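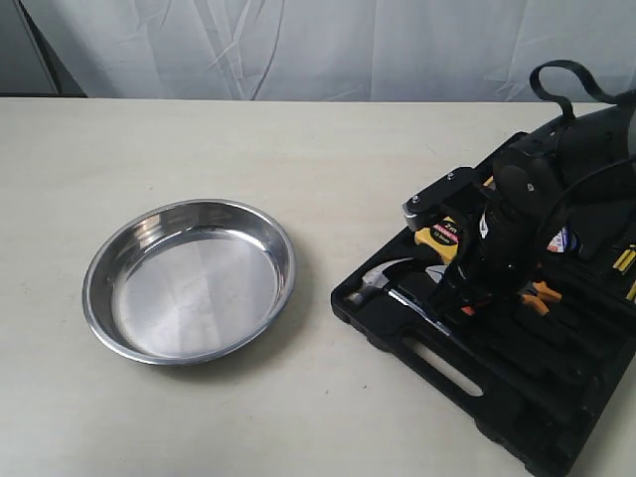
Vesela Halilović

Right, this week's handout is the Guvby kit, as I promised the second-years when we ran out of time in the lecture. Please read it before the lab and bring the cable chart from January with you.

Guvby is sold by Sternov as a pick-and-place starter kit. You get the gripper, the mounting plate, a wrist camera and a licence for their teaching software, which runs out after 60 days (I've asked for longer, we'll see). Karagiannis sell something similar for less, but you have to sort out your own camera mount, and I've lost enough evenings to camera mounts!

The task we're using to judge it is sorting from a tool case into a steel pan. I like it because a tool case is horrible. A hammer head is smooth and heavy, a tape measure is a fat little lump, pliers have handles that stick out at odd angles, and everything sits snugly in its own compartment. Most sales demos use foam cubes on a bare table, and I've never once been asked to pick up a foam cube at work.

What to look for on your run: does the gripper come down straight, or does it lean on the edge of a compartment on the way in? Write down which tool, and which end of it you went for. If you go for the hammer, aim nearer the head than feels natural - it swings otherwise.
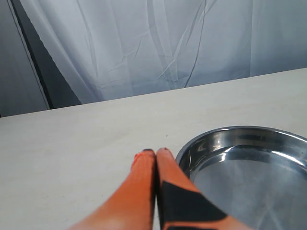 And do check the wrist view before you send the arm anywhere. The software lets you set a pick point from it, and I think that's the best thing in the whole package, but it only saves the point if you press confirm twice. Yi-chun Wu lost nearly 29 points to that one, poor thing, and she'd read the manual.

My grumbles so far: the manual is thin on finger changes, and the support desk at Cundport shuts for lunch. Would I buy it again? For teaching, yes. For a busy packing line I'd want to see the 3 grip settings explained properly first.

Notes to me by 4/12/25, one page per pair, scruffy is fine.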